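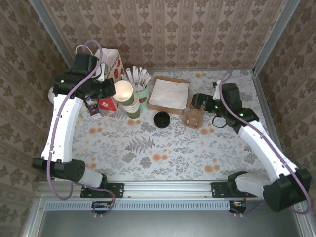

Cell check before recording, Vevden bench, June 20, 2025

1. Arm bases tight on the rail: OK.
2. Cables clear of the wrists: PASS, grudgingly. Both lavender runs loop up high. I want to see them after 400 episodes.
3. Indicator lights green, both arms: OK. Green means powered. It says nothing about calibration.
4. Props match task sheet (cups, lid, carrier, napkins, bag): OK.
5. Cloth flat and fixed: NOT CHECKED.
6. Target of 48 clean demos per shift: doubtful. Define "clean" first.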